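The Sauce at Avengate

Manon Sutherland had been writing to her sister every November for so many years that neither of them could have told you how it began, only that the letters were long and that each one was expected to contain a recipe. Kirsten always sent something sensible, a soup or a loaf. Manon, who had married into the Girard family and never quite recovered from the food, sent whatever she had managed to pry out of her father-in-law.

Dwight Girard was not a man who gave things away. He had run the lunch counter at Avengate for 43 years, and in all that time he had written down exactly one recipe, for pickled beets, which he didn't like and didn't mind losing. The pepper sauce was another matter. People drove 70 miles for the pepper sauce. They put it on eggs and on fried fish, and one old fellow from Mundby put it on vanilla ice cream and would not be talked out of it.

"You'll get it when I'm gone," Dwight told her, whenever she asked.

"And how will I get it then?" said Manon. "Are you going to mail it?"

He thought that was very funny, and he gave her a second helping of potatoes, and he did not tell her.

So she took to watching him. She came in on her mornings off and sat at the end of the counter with her coffee, and little by little she learned that the peppers went in the oven first, and that there was an onion in it somewhere, and that he hummed the same slow hymn all the way through while the pot was on. She wrote these things on the backs of envelopes and kept them in her coat. When she had seven envelopes she went home and tried it, and it came out the color of a barn and tasted like one too.
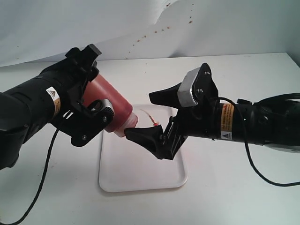

A red squeeze bottle, tipped over a white tray.

She brought him some anyway, in a jam jar with a ribbon on it. Dwight held it up to the window for a good long while. Then he dipped in the tip of a spoon and tasted it, and looked at the ceiling, and tasted it again.

"What did you hum?" he said.

"What did I what?"

"While it was cooking. What did you hum?"

Manon said she hadn't hummed anything, she'd had the radio on, and Dwight set down the spoon and shook his head as though she had told him she'd left the onions out. The hymn had four verses, he explained, and you sang them all through twice, slowly, and then you took the pot off. His mother had never owned a kitchen clock. If you had the radio on you were bound to go over, and then of course it scorched.

"You've been telling me for years," said Manon. "You've been standing there telling me the whole time!"

"Well," said Dwight, "I wasn't going to stop you listening."

She wrote it all out for Kirsten that evening at the kitchen table - the peppers, the onion, the oven - and when she came to the part about the cooking time she put down all four verses, as neatly as she could, and wrote "twice" underneath. Then she went to look for a stamp.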